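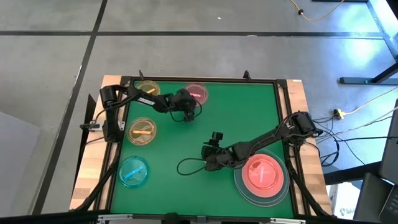 Posted by culvert_kate in Water Quality and Monitoring, 07:40

Sediment pond discharge at Mahama: one grab sample or a composite?

The operator at the old Mahama zinc workings has applied to vary its discharge permit. At present the settlement pond overflow is sampled by a composite unit drawing over a full day. They want to replace that with a single weekly grab sample, taken at the weir. The contractor is Harkitz, and the supporting report is by Trurkden.

The report puts dissolved zinc at the weir at 471 micrograms per litre against a permit limit of 531. That is a pass, but it is one dry-weather figure with no flow reading beside it. I can't find a single result taken during rain.

Has anyone dealt with a variation like this? The comment period closes at the end of March.

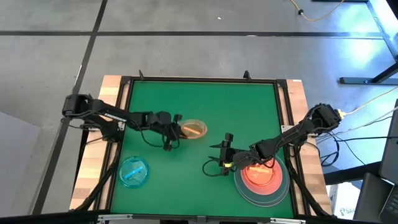
Petri dish and arms over the green work surface

Reply from slagheap
Grab samples are normal at small sites. If the pond has a decent residence time the outflow barely changes over a day, so a composite gives you the same number at greater cost. The autosamplers also block and freeze, and then you have no data at all. I would not object on principle. Ask for the residence time.

Reply from tern_and_tide
I would object. Residence time is worked out at design depth, and these ponds fill with sludge. Once the sludge is up, water short-circuits from inlet to weir in a few hours and a storm goes straight through. A weekly visit at ten in the morning will miss nearly all of that.

Also check whether the 471 was filtered on site or back at the lab. If the bottle stood overnight before filtering, some of the zinc may have dropped out with the iron and the dissolved result will read low.

Reply from culvert_kate
The report says "filtered prior to analysis" and nothing more. Residence time is given in an appendix, calculated from the original drawings. There is no sludge survey.

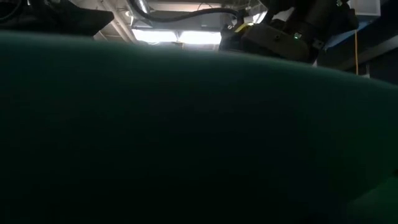 Green curved surface, background behind

Reply from slagheap
Then ask for a sludge survey. My point stands that sampling method is a separate matter from pond maintenance. You can have a perfect composite record of a pond that is failing.

Reply from tern_and_tide
Yes, and you would know it was failing. With the grab sample you wouldn't.

Reply from pH_neutral
A middle course, which our regulator accepted at Lornex: weekly grab in dry weather, plus a triggered composite when flow at the weir passes a set level. Ours was set at 400 litres a minute. The sampler sits idle most of the year, so wear is less of a problem, although somebody has to test the trigger. Ours failed its first two tests because of weed on the float.

Conditions we got written in:
Level logger at the weir, data sent with each return
Filtering on site, 0.45 micron, time noted on the bottle label
Sludge depth measured at 3 points each spring
Automatic return to full composite after any result above the limit

The last one took longest to agree. The operator wanted two results in a row before it applied.
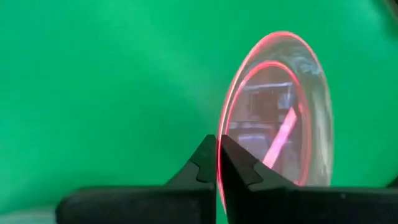

Gripper fingers against green

Reply from slagheap
A flow trigger is reasonable. I would set it on rate of rise instead of a fixed level — the first flush carries the metal, and by the time a fixed level is reached you may be sampling diluted water.

Reply from pH_neutral
Agreed in theory. In practice rate of rise gave us false starts every time the upstream pump switched on. If Mahama drains by gravity it may work better there.

Reply from culvert_kate
It is gravity fed, from the lower adit. I will ask for the sludge survey and the filtering times first, and put the triggered composite forward as an alternative condition. If they send the logger data I will post it in this thread.

Reply from tern_and_tide
Ask for the raw file. The summary tables are usually daily means, and a two-hour spike won't show in those.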